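Search this site
Enter keywords
Last updated: 2023-08-21

How to Score Your First Night at the Dirt Track

My first evening at Emitstead I sat through five races and couldn't have told you who finished third in any of them. I had a lovely time, mind you – but I went home wondering what on earth the people with clipboards were writing down. Sylvie Fraser, who had the seat in front of mine that whole first season, finally turned around and showed me, and I've been keeping my own lap charts ever since. It's much easier than it looks, and I promise you'll enjoy the racing more for it!

Start with a heat race. The feature is 25 laps with a full field, and it will swamp you if you've never done this before. A heat is short, the field is small, and if you lose your place you can start fresh in a few minutes.

Take a sheet of plain paper and turn it sideways. Draw a column for each lap, plus one more at the far left for the starting order. Fill that first column in while the cars are rolling around behind the pace truck, reading from the front row back, inside car first. Use the car numbers only. You won't have time for names, and the numbers are painted big enough on the doors to read from the top row (most of them, anyway – there's a late model, number 447, whose paint goes completely brown by the second lap, and you just learn the shape of him).

Once the green flag drops, pick a spot to watch. I like the flag stand, because that's where the lap officially ends. As each car passes your spot, write its number in the column for that lap, top to bottom. Don't look down between cars if you can help it. Your handwriting will be dreadful and that's fine.

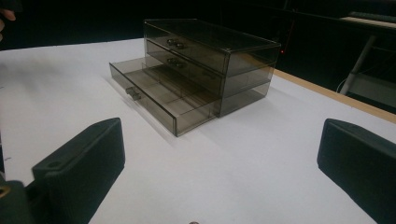
Three-drawer organizer with the bottom drawer open.

Now, cautions. When the yellow comes out, draw a wavy line down the side of the lap you were on and stop writing. At most tracks the field lines up again from the last completed lap, so a half-filled column gets crossed out. Cars involved in the trouble usually go to the tail. Listen to the announcer for the new order and write it in fresh before they go green again.

Lapped cars are the part that trips everyone up. When the leader catches the back of the field, begin a new column with the leader's number, and put a little circle around any car that is a lap down. If you get muddled, follow the top five and let the rest go. Sylvie did that for years.

After the checkered flag, compare your last column with the order they read out. If two cars are swapped, go back a lap or two and see where you went wrong. Remember too that a car can be moved or thrown out at the scales, so wait for the final results before you ink anything in.

By April of my second season I was ready to try a feature, and I'd say give yourself at least that many heats first. Bring two pencils.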